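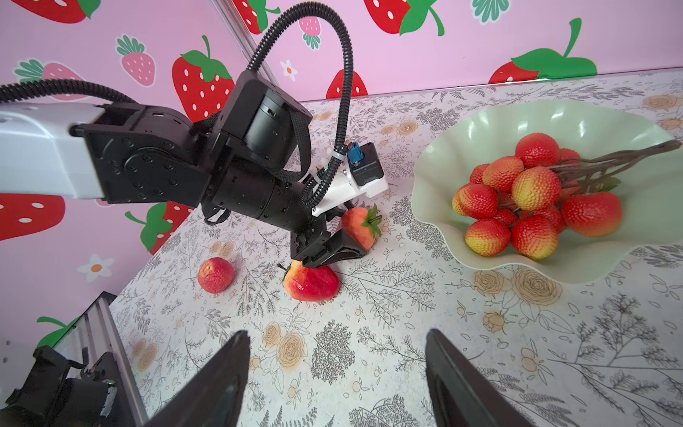
Does the planner really need a workspace box if the depth is good? A reader emailed me that question after the February revision, and went on to say the box had been the most annoying part of the whole install and could I please make it optional. I can't, sorry! But I've rewritten this section so it hurts less, and I've moved it ahead of the grasp settings, where it should have been all along.

5. Setting up your first pick with Tarigan

Last revised May 5, 2019

I'm assuming you've done section 4, so Clandgate is running, the arm homes without complaint, and both camera streams show up in the viewer. If the viewer is still grey, go back. Nothing in here will fix a grey viewer.

Quick refresher on what's what. Clandgate talks to the arm and the gripper. Vanditetti takes the camera frames and hands out masks, one per object it believes in. Tarigan picks a mask, plans a grasp on it, and sends the result to Clandgate. The Grarnell panel is the page in your browser where you boss all three of them around.

5.1 Drawing the workspace box

The picture at the top of this section is the kind of table I want you to have in mind. The walls have strawberries printed on them, big red ones with green leaves, and the cloth is covered in roses and ferns. Vanditetti works from colour first and depth second, so a printed strawberry gets a mask just as happily as the one between the fingers. Those wall masks score well, too (nice clean outlines, even lighting). Without a box, Tarigan will sooner or later plan a beautiful grasp on the wallpaper.

1. Open the Grarnell panel on port 1641 and go to Workspace.

2. Click New box. You get a floating blue cube, usually in a silly spot.

3. Drag the four bottom corners onto the tabletop, a little inside each wall. Leave a finger's width if you can.

4. Set the far limit. On my bench it's 589 mm from the arm base. Yours will be different, so please measure and don't copy mine.

5. Raise the floor of the box until it sits just above the cloth. The printed roses should drop out of the mask list one by one as you do this. It's oddly satisfying.

6. Click Save, then Reload masks.

Note: Save on its own doesn't do anything to masks already in memory. I know. It's on my list.

Caution: the box limits what Tarigan will choose, and that's the whole of its job. It does not limit where the arm can travel. Elbow and cable clearance are set in Clandgate under Keep-out, and if your hose arches up above the wrist like the one in the picture, that arch needs its own keep-out shape. I draw mine as a fat cylinder and don't fuss over it.

5.2 Picking from fruit that touches

Now the fun bit. Loose fruit on a cloth is easy when it's spread out, like the round pinkish-red one off to the left. The trouble comes with pairs. The gripper up there has closed on one strawberry with a second one directly below it, partly hidden by the finger, and a pair like that is where a fresh install tends to trip.

Vanditetti merges masks when two blobs share a long edge and a similar colour. Orange-red beside deep red is right on the line with the factory setting. You'll know it has merged them if the panel shows one long mask with a leafy bit at each end.

1. Go to Masks and find Merge tolerance. Pull it down one notch at a time until the pair splits.

2. Check the single fruits again after every notch. Go too low and a fruit with two colours on it will be chopped into two masks, and lychees that are yellow on one side and red on the other are terrible for this.

3. Turn on Prefer upper. Tarigan will then take whichever mask is higher in depth.

4. Leave Stem axis on. It uses the cap to guess which way the fruit points and lines the fingers up across the body.

Tip: if a mask flickers on and off, try moving a lamp before you touch any more sliders. I once lost most of a day to a shiny highlight.

5.3 Closing the fingers

1. In Clandgate, set gripper speed to 50 percent for the first session.

2. Set Contact hold to 60 ms. The motor current has to stay over the threshold for that long before Clandgate calls it a grasp.

3. Start with the threshold at Soft and run a single pick using Step mode, with your hand near the stop button.

4. If the fingers close and Clandgate reports Empty with a fruit plainly in there, the threshold is too high for something that squishy. Drop it a notch and step again.

5. If it reports Grasp before the fingers have touched anything, shorten the hold last and lower the speed first. Friction in the linkage looks a lot like a strawberry to a current sensor.

Caution: keep fingers (yours, I mean) out of the gripper while Step mode is waiting. It looks asleep. It isn't.

5.4 Teaching the drop spot

A bowl is one mask as far as Vanditetti is concerned, plus one for each piece of fruit inside it that it can pick out. We don't want Tarigan fishing things back out again.

1. Under Workspace, click New exclusion and draw it over the whole bowl, rim included. A wavy rim needs a bit extra all the way round.

2. Tag the exclusion as Drop.

3. Set the release height above the tallest thing in the bowl. Twigs and leaves count! A bunch of lychees with its stems sticking up over the rim needs a good deal more room than bare fruit would.

4. Run one full cycle in Step mode, then redraw the exclusion if the bowl has been nudged.

The exclusion stays where you drew it and doesn't follow the bowl. Bowl tracking is in the test branch, and section 9 covers how to switch it on if you're feeling brave.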